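18 Feb 2023

Back from the first proper Doston rehearsal and my throat feels like I've swallowed a hedge. I joined the choir in December, mostly so I'd stop saying I was going to join a choir, and I assumed we'd hum through a few easy things until spring. Not with Kalliopi in charge! She handed out the Tsakiris piece tonight, all 936 bars of it, and said we'd be singing it at Fumwood in front of 400 people. Then she went off to find the kettle.

I'm a second alto. Second altos get the same note for two pages and then, with no warning whatever, a leap of a seventh on the word "river". I've sung it in the car, in the bath and on the stairs, and it comes out different each time (on the stairs it was nearly right, but I think that was the echo).

Kalliopi wants us to keep time at home with something other than our feet, because she says our feet are liars. So I've been practising at the big table with a clock ticking and the score spread out, tapping a pencil. Pages 11 to 14 are the bad ones. The beat goes from four to five and back to four, and the basses come in underneath with a tune that has nothing to do with ours. I keep following the basses. I like their tune better.
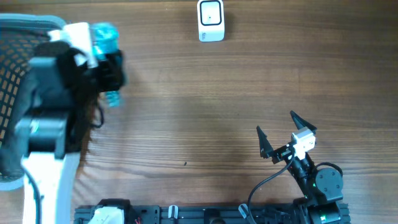

So can a person who couldn't hold a part in December hold one by summer? If she sings it every day and stops listening to the basses, according to Athina, who has been in the choir since it began and has heard every excuse going.

Athina Chrysikopoulos sits on my left and is the best thing that has happened to my singing. She leans in a tiny bit when our entry is coming, so I breathe when she breathes. If she ever catches a cold I'm finished. Tonight she had a cough sweet tucked in her cheek through the whole of the second movement and still got the top D, which I call showing off.

We did the warm-ups standing in a ring. Sirens up and down, then the one where you buzz your lips like a horse, which I can't do for more than a couple of seconds before I start laughing. The new tenor can do it for ages. He looked very serious about it too. After that we sang scales to "nee" and "naw" until the windows joined in, and Kalliopi made the sopranos do theirs again because they'd gone sharp. They weren't pleased. The altos were extremely pleased.

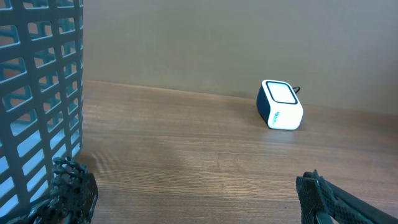
My trouble is breath. I take a great gulp at the start of a line, hold on to it as if someone might pinch it, and then run out before the last word and have to mime. Kalliopi says to breathe low and wide, into the back, and to think of the ribs opening. I couldn't make sense of that at all until I looked at the plastic basket, all those bars with gaps between them and the light coming through, and thought, right, ribs. So now I picture a grey-blue basket every time I breathe in. It's not very poetic but I got to the end of "over the sleeping fields" twice tonight with air to spare, and the third time I only lost the "s".

The words are the other thing. We're supposed to have the first movement off by heart in a fortnight. I've written it out by hand, which helps, and I've recorded myself speaking it, which doesn't, as I can't stand my voice and switch it off. Mum used to learn her lines for the village play by pinning them above the sink. I might try that, though at the rate I wash up I'd get through a verse a month.

There was a long talk about money at the break. Fumwood want 500 pounds for the hall, and that's without the piano, and printing is on top. Kalliopi thinks we can clear 2,000 if we sell every seat and do a raffle. Someone suggested a sponsored sing. Someone else said who on earth would sponsor us, and a bass offered to pay us to stop, which got the biggest laugh of the night. I said I'd do a cake table. I don't know why I said it. I have made one cake in three years and it had a dip in the middle you could have kept soup in.
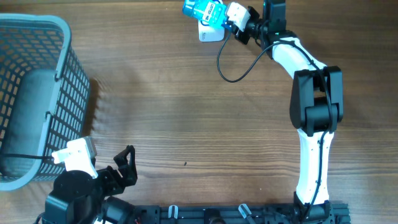
Anyway, I'm down for two lemon drizzles and a coffee and walnut, and Athina has promised to lend me her tins and, if it comes to it, her oven. She says the trick with drizzle is to pour it on while the cake's still hot and then leave it well alone. I'm not good at leaving things alone. I'm the same with the music - I get a passage right once and then poke at it until it's wrong again.

After the break we sang the slow movement straight through for the first time, no stopping. It was a mess in places. The tenors got lost at the key change and came back a bar early, and I went with the basses again on page 12, like a sheep. But there's a bit near the end where all the parts land on one chord after pages of wandering about, and when we got there the whole room sort of hummed, and I had goosebumps right up to my ears. Kalliopi didn't say anything, she just put her pencil down for a second. Then she told us we were flat.

She gave us throat homework as well. Plenty of water, no shouting, steam if it's sore, and early nights before rehearsals. I do gargle, mornings and bedtime, and I've found I can gargle the alto line of the Wuvby carol we did before Christmas, all the way to the second verse. I told Athina this in the car park and she laughed so much she dropped her keys down the drain cover. We got them out with her umbrella handle.

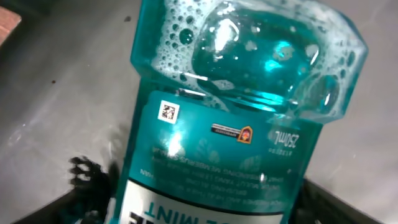

Mouthwash, upside down and full of froth.

Bed now. Must ring Kalliopi tomorrow about lifts to Fumwood, find the pencil sharpener, and sing pages 11 to 14 before breakfast with the window shut.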